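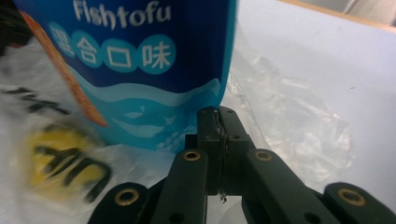
Fishtofu, mixed flavor, in the blue bag.

Dec 5, 2019

Flekham, north aisle window, third session on the tracery. A really good day, so I am writing more than usual.

Got the profile of the middle mullion at last. The comb gauge kept slipping on the decayed side, so I gave up on that and took a squeeze in clay from the inside face, up high where the weather has never reached it. Lovely crisp result. You can see the fillet on the front of the roll, and the hollow behind it is much deeper than we had drawn. Our first template was made off the outside, where the face has gone back by a good quarter inch, and of course that made everything look fat and lazy. It isn't! The real one is tight and quick, and whoever drew it knew what he was doing with shadow.

Traced the squeeze onto zinc, cut it, filed it, took it back up the ladder and offered it to the mullion in four places. Fits like a glove in three. In the fourth there is a hump on the left, which I think is an old repair in mortar painted over with limewash. Left it alone, marked it on the elevation with a cross.

Then compared with the Holzer sheets. We have the photocopies of his drawings for the 1880s rebuild, and sheet 1221 has the aisle windows at half full size. I had always taken it for granted that the windows were built the way he drew them. They were not. His mullion has no fillet. The fillet is there on the stone, inside and out, on all the lights I could reach. So either he changed his mind on the scaffold, or the masons had a template left over from another job and used it, or the windows are older than the rebuild and he only took them down and put them back. Hermine Steiner is all for the third. She has been saying since March that the aisle wall is too thick for a new wall of that date, and that a man with that budget would not have paid for a yard of rubble if he could help it.

I want her to be right, so I am being careful. Things on her side:

The banker marks on the lower jamb stones are cut deep and look nothing like the neat little ones in the porch, which is his for certain.

Tooling on the inner splay is diagonal and uneven. In the porch it is all fine vertical boasting, as regular as corduroy.

The glazing groove has been moved. There is an older one filled with hard mortar, set further out. Why would anyone cut two grooves in a new window?

Things against:

The sill is all one build with the string course, and the string course is his.

The stone of the tracery looks to me like Clollwood stone, and I thought the Clollwood beds were not opened until fairly late. I need to look this up properly. I have said it so many times now that I no longer remember who told me.

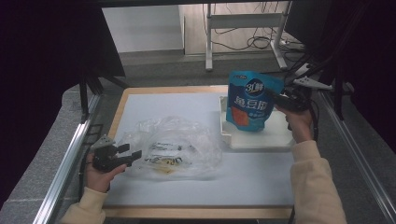

The blue pouch held up over the white tray, with the clear bag to the left.

Stone samples. Two small pieces that had already come away, picked up from the sill and bagged with labels. Broke a fresh face on each. The first is a warm buff with little rusty specks, soft enough to mark with a thumbnail at the skin but sound inside. The second is grayer and much closer in the grain. I had them down as the same stone until I had them side by side under the lamp, and now I can't believe I ever thought so. The first came from below the head of the east light, the second from the foot of the middle mullion. So there are at least two stones in one window, which opens the whole question up again. I am delighted.

To do before anyone gets carried away: find out which pieces of the window are which. I think it can be done by eye from the inside if the light is low and from the side. Try a hand lamp after dark. Make a tracing of the full window and color it in, buff for one and blue for the other, nothing for the ones I am not sure of. If the gray stone turns up only in the bottom parts, it could just be piecing in where the damp got at it. If it is scattered all over, then somebody was reusing what they had.

Mortar. Raked out a bit of loose bedding from the west jamb and looked at it with the glass. Coarse, with lumps of unburnt lime as big as a pea and flecks of charcoal. Nice stuff. The pointing on top of it is gray and mean and as hard as a plate, and it has done most of the damage by the look of it – the stone has worn back on both sides and left the joints standing up like ribs. All of that has to come out. By hand, please, no grinders anywhere near the tracery, I don't care how slow it is.

Test mixes for the repointing. Put up a new row on the board with the Lendo sand, sieved and unsieved. The unsieved is already the better color. Leave them covered with damp cloth for 7 days and don't let anyone tidy them. Last time the cloth was taken off early and two of them crazed. Also knocked up a batch with a bit of crushed buff stone in it to see if that brings the warmth closer to the old work. Promising, though it looks too yellow now and I will not trust my eye until it has dried right back.

Template numbering. I have called the new zinc T9 and scratched it on the back with the date. The old one is T4 and I have bent the corner over so that it can't be used by mistake. Please do not straighten it.

Cost, for the people who will ask: the tracery repair has around 100 hours in it as priced. If we find that the lower parts are all later piecing, I would argue for leaving more of it in place and spending the time on the heads, where the cusps are going. The east cusp moves if you press it. I tied it back with soft cord and a pad for now.

Next time up: bring the long straightedge, the good lamp, and more clay. Ask Hermine for her notes on the wall thickness and the photos of the porch tooling. Check the date of the Clollwood quarry. Look at the second groove again and see whether it carries on into the tracery or stops at the springing – if it carries on, I owe her lunch.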